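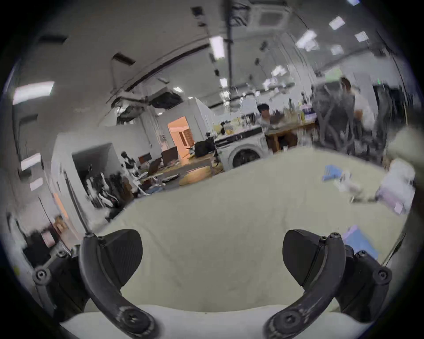
Home Essays Archive Letters About Subscribe

In Defense of the Good Tablecloth

My mother-in-law owns a tablecloth that has been on a table twice since I joined the family. I've seen it more often in its drawer than out of it. She likes to slide the drawer open, let you admire the folded edge, and slide it shut again. When I asked her what she was saving it for, she looked at me like I'd asked what she was saving her kidneys for.

I think we should use the good stuff. I know that's been said on a lot of throw pillows, but I don't think the throw pillow people go far enough, and I don't think they've thought much about laundry. I have. I've been thinking about laundry since August, when I cleaned out my aunt's house in Rivbridge and brought home a whole trunk of table linens I didn't ask for and couldn't leave behind.

If you've never cleaned out a relative's house, the linens are where you get stuck. The furniture is easy. Somebody wants it or nobody does. The kitchen goes into boxes and the boxes go into a car. But then you open the trunk and there are cloths in there with the store ribbon still around them, a Grabner label inside the hem, and a little card from somebody wishing somebody a long and happy marriage. My aunt had a long and happy marriage. The ribbon was still tied.

I sat on the floor with that one for a good while.

She wasn't a stingy woman, I should say. She fed everybody. You couldn't come to her door to return a casserole dish without being sat down and handed a plate. But she fed everybody on vinyl — the kind with the fuzzy back, in a lemon pattern that had worn white wherever people rested their elbows. I ate on those lemons my whole childhood. I could draw them for you. And the entire time, one room over, there was this beautiful heavy cloth lying in the dark, getting yellow along the folds all by itself.

That's the part that gets me. Saving it didn't save it! The creases had gone brown and a little brittle, and when I opened the cloth all the way one of them gave, maybe the length of my hand. Forty years of gravy might have done less.

So I started putting the cloths on the table. Our regular kitchen table, the one with the mail on it. My husband asked who was coming over, and then he asked again the next night, and by the end of the week he'd quit asking and started moving the mail. I didn't say a word to him about the mail. I'd been saying words about the mail for years.

I have a friend, Remedios Escobar, who has heard more about this than she ever wanted to, and she gave me the best argument against it, so I'll give it to you. She said a tablecloth is a job. You put it down and now somebody has to wash it, and hang it, and iron it, and you know perfectly well who somebody is in most houses. She said her grandmother ironed for a family of eight and that the day the first plastic cloth came into that house was treated like a holiday. "You're being romantic about somebody's backache," she said.

I didn't have a comeback. I went home and stewed. I still think she's right about a lot of it, and I get impatient with writing about the old ways that skips over who was standing at the ironing board. If the choice were between linen ironed by an exhausted woman and lemons wiped down with a sponge, I'd take the lemons too.

But I don't iron mine. That's my big secret. I wash them with the towels and hang them over the shower rod and put them back on the table with the wrinkles in, and the wrinkles are fine. They sort of relax over the course of a meal. I'd bet that most of the dread people have about cloth on a table is really dread of ironing, plus a dread of stains, and both of those come out of the idea that the thing has to stay perfect. Let go of perfect and the job shrinks down to about the size of one more towel.

Stains are harder to let go of, I admit. The first time somebody knocked over red wine on one of my aunt's cloths I made a noise. My nephew (he's a big kid, and he'd been reaching very politely for the bread) turned the color of the wine. I've thought about that noise a lot since. He'd have laughed if he'd spilled on the vinyl. I had put something nice under his plate and then let him know, with one little yelp, that I cared about it more than I cared about his dinner. That's the real danger of good things, if you ask me. A good thing you're nervous about is worse than a cheap thing you're not. I salted the wine, which did nothing, and then I washed it, which did some, and there's a spot there now that looks a bit like Ohio. I set the bread on it.

What bugs me is how much money gets made off that nervousness. Last winter I got a catalog from an outfit called Dulau, very pretty, thick paper, and right there past the candles was a tablecloth for $421. I read the care instructions out loud to my husband at breakfast like they were the comics. You weren't supposed to wash it. You were supposed to send it out. And on the next page, I swear, they'd sell you a clear cover to go over the top, so you could have your $421 tablecloth and eat off plastic anyway! My aunt could have told them about that. She got there for the price of a roll of lemons.

Meanwhile the church sale in our town had a stack of perfectly good old cloths for $2 apiece. I bought more than I'm going to confess to in print. Some had darning in the corners, tiny careful stitches, and I like those best. Somebody tore it and somebody fixed it and it went back on the table. You can't order that from anybody.

I know a tablecloth is a small thing to get worked up over. I've got readers who'll write in to tell me so (hello, I do read them). But I notice it's never only the tablecloth. The same people who save the linen save the nice soap, which cracks, and the perfume, which turns, and the bottle of something fancy that a guest brought, which gets found behind the flour by the next generation. My aunt had a whole set of glasses from a shop called Givum, never drunk from. She had a bathrobe in tissue paper. She was 82 and she was still waiting for an occasion good enough for the bathrobe.

I don't want to be too hard on her, or on my mother-in-law either. If you grew up when there wasn't much, then having one thing put away meant you weren't poor. The drawer was the point of it. You could go and look. I understand that better than I did at thirty, and when my mother-in-law slides that drawer open now I try to look properly, because she's showing me something she's proud of and it isn't my place to tell her what it's for.

What I'd say to people my own age, though, is that most of us aren't living that story. We've got plenty. We've got closets with plenty in them, and we're still eating over the sink on a paper towel with a cupboard full of wedding presents three steps away. I did it for years. I'd have told you it was practical. I think it was closer to a feeling that an ordinary supper with the ordinary people I love didn't quite rate.

And there have been a lot of ordinary suppers. I must be past 1,000 of them in this house alone, and I could tell you what we ate at maybe a handful. I won't claim I remember more of them now that there's a cloth down. But we sit longer, I do think that's true. The sound changes, for one thing — plates don't clack on cloth the way they do on bare wood, and people talk a little lower. My husband lights the candle stub without being asked. Sometimes we're eating canned soup.

I invited my mother-in-law over last month and put out the cloth with the ribbon, the one that tore along the crease. I'd mended it, badly, in thread that was almost the right white. She found the mend right away, of course. She ran her thumb over it and told me my stitches were too long and that she'd show me how to do it properly if I had a needle handy. So after supper we moved the dishes down to one end and she picked out my whole seam and did it over, right there on the table with the crumbs still on it, and she got gravy on her cuff.

She hasn't used hers yet. I've stopped asking.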